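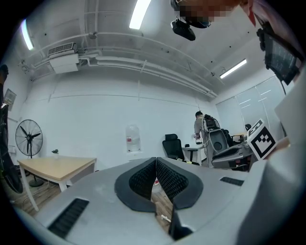
Nandini Ramasamy thought the survey should ask people when they last swept, and what they used, before it asked anything about noise. Her point was that grit under a chair leg makes a different sound from the chair itself, and that people mix the two up when they complain. We moved her question to the top of the form.

Projects > Building Acoustics > Student Reports > Footstep and Furniture Noise on Wooden Floors

1. Background

The subject of this report is the noise that travels from one apartment to the one underneath when the upper apartment has a wooden floor. Most complaints in shared housing are about music and voices, but those are airborne sounds and a closed door helps. Impact sound is different. A heel or a dropped spoon puts energy straight into the floor, and the floor passes it to the ceiling below.

We chose two residence buildings, Kostik and Hailu. Kostik is the older one. Its floors are boards laid on joists, with very little between them. Hailu was renovated and has a thin layer of cork under the wood.

2. Survey

We put forms under doors in both buildings in October and collected them from a box by the stairs. Of the 200 forms we gave out, 80 came back. The return was better in Kostik, which may mean that people there had more to say.

The question about the worst noise was left open. Chairs being dragged came up most often, then walking in shoes, then things dropped in the kitchen. Several people wrote "furniture" with no more detail, and we counted those with chairs. Looking back, that was a mistake — a bed frame and a chair are not the same source, and the next group should give them separate boxes.

3. Measurements

We measured in 11 pairs of rooms, one directly above the other. In each upper room we did the same things in the same order: walk across in socks, walk across in hard shoes, drag a kitchen chair from the wall to the window, and drop a rubber ball from table height. One person stayed below with the sound level meter. Each action was repeated until we had three readings without a passing car or a door in the hall.

Three pairs had to be thrown out. In two of them the lower room had a refrigerator that could not be switched off, and in the third we wrote the readings against the wrong actions. That left eight pairs, split evenly between the buildings.

4. Results

Walking in socks could hardly be told from the background in either building. Hard shoes were clearly louder in Kostik than in Hailu. The dragged chair was the loudest action in every room we kept, and the cork made less difference to it than we had expected.

We then repeated the chair test with felt pads on the legs, using a cheap kind sold under the name Rundeo and a thicker kind called Wurkura. Both brought the level down by a large step. We could not separate the two with our meter. The Rundeo pads began to come off during the second day, so the thicker ones may be the better choice for that reason alone.

5. Problems

The meter was on loan and we had it for a short time, so all the Hailu rooms were done in the evening and most of the Kostik rooms in the morning. Background noise was not the same. The ball was also dropped by hand, and the height varied a little. A proper tapping machine would fix this, but the department's was out for repair.

6. Next steps

Rugs were left out completely and should be tested. We would also like to go back to the Kostik rooms with the pads still on the chairs and see how many have stayed in place.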